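Minutes, September meeting, Tredville allotment and garden club

I'm writing these up from the back of a seed catalog, so forgive me if the order wanders a bit. We got going at 7:10 pm in the side room at the library, a little late on account of the coffee.

**Last month's minutes**

Read out, approved, one correction. I had written that the Idden Street gate would be locked at dusk, and it should have said the Idden Street *shed*. The gate stays open until 9 like it always has. Sorry to everyone who walked the long way round!

**Water**

This took up most of the evening, and I don't think anyone was surprised. The new meter at the lower plots shows we used 4000 gallons in August, which is a lot more than I would have guessed (I'd have said half that, and I was the one holding the hose most mornings). We talked about whether the old line by the compost bays is leaking or whether we all just watered too much in the heat. A few people think it's the line. I lean toward the heat, but I've been wrong about pipes before.

Agreed: we turn off the lower line overnight for a week and read the meter last thing and first thing. If the number moves while we're all in bed, we call Kravets Plumbing and get a quote. If it doesn't, we put up a friendly sign and go back to watering before breakfast.

There was a side conversation about rain barrels that ran on for quite a while. Two barrels have been offered for free if we can pick them up. Everybody likes the idea – the question is where they'd stand, as the shed roof only has a gutter on one side and that side is where the wheelbarrows live. Left open until October. 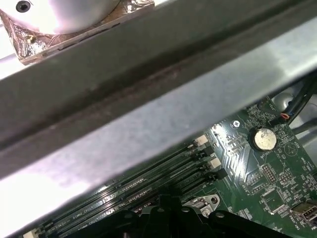
*Gray metal bar and foil tape, close up.*

**Money**

We have $400 in the general fund after paying for mulch. The Rovari tiller rental came in cheaper than last fall and they let us keep it an extra morning, so thank-you card to follow (I said I'd buy the card, please remind me). Somebody asked if we could spend some of the fund on a second picnic table. I'm all for it, but we decided to wait until we know what the water business is going to cost us.

**Plots**

Two plots are coming free at the end of the season, both on the sunny side by the fence. The waiting list gets first call, as usual. I'll send the emails this week. Whoever takes the corner one should know that it is full of mint, and I mean full – I spent a whole spring trying to get it out when that plot was mine, and all I did was make it angry.

We also went over the rule on tall plants again. Sunflowers and pole beans go on the north edge so they don't shade the neighbors. Corn counts as tall. Yes, even the short kind.

**Fall cleanup**

Set for the first dry morning in October, starting at 9. Bring gloves, a rake if you own one, and something to share for lunch. I'm doing the big pot of chili again and there will be one without meat this time.

**Anything else**

Squash giveaway table goes by the gate from now on. Please stop leaving zucchini on my porch.

Closed at 8:40 pm. Next meeting same room, same time, in October.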